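Bedroom declutter: is the "box inside a box" method a con?

Started by heven_st, 2 replies deep before anyone disagreed, so I've moved it out of the General Storage thread.

heven_st
Been reading the Valtholm declutter guide everyone here keeps linking. The idea is you tip the whole drawer onto the bed, sort it into small boxes, then put the small boxes in one big lidded box. I'm not convinced. Seems to me you end up owning more boxes. Has anyone kept it up for longer than a fortnight?

plumduff
Did it in March. Still going. The small boxes are whatever you've got, shoe boxes, gift boxes, so it costs you nothing.

gumleaf72
Costs nothing until you read page two, where they send you off to buy the Zoltora dividers. Funny that.

plumduff
You don't have to buy the dividers. I didn't.

gumleaf72
The thread on them has 3,658 views and I'd bet most of those people did.

heven_st
My real problem is the odds and ends. Wool, floss picks, hair stuff. The guide says "group by use". What's the use group for one ball of wool? I don't even knit any more.

tassie_knits
Then give the wool away! Any op shop will take a full ball with the band still on, and mine gets snapped up. Without the band they're less keen, because the next person can't tell the ply or match the colour.

plumduff
Toiletries go in the bathroom, full stop. They've no business in a bedroom box.

bermudez_fan
Disagree with plumduff. Our bathroom has one shelf and gets steamy. Spare floss picks live in my bedside drawer and I use them more often for it. Bermúdez (the storage blog, not me) says the same thing about keeping things where you'll reach for them.

gumleaf72
That blog also reckons a household owns up to 3,000 small items. Who did that sum? Never seen a source.

heven_st
OK, had a go this arvo. Doona off, everything on the bed.

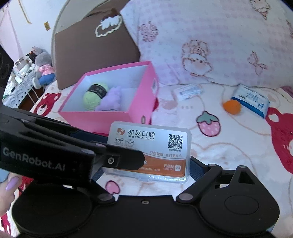
Floss picks, the pink box with the wool, big cloud box at the back

tassie_knits
Ooh, that light green is lovely. What's the purple fluffy one beside it, yarn or a pom-pom? And the band's on the green, so you're right to pass it along.

plumduff
Cloud box is a good size. Put the pink one inside it and you're done.

gumleaf72
Done with what? She's moved things from a drawer to a box in a box. I'll believe it when she can find the floss in a month without lifting two lids.

heven_st
Leaning gumleaf's way, sorry plum. Floss is going back in the bedside drawer. Wool I'll think about. The cloud box can hold winter socks.

tassie_knits
If you decide against the green, message me before the op shop gets it.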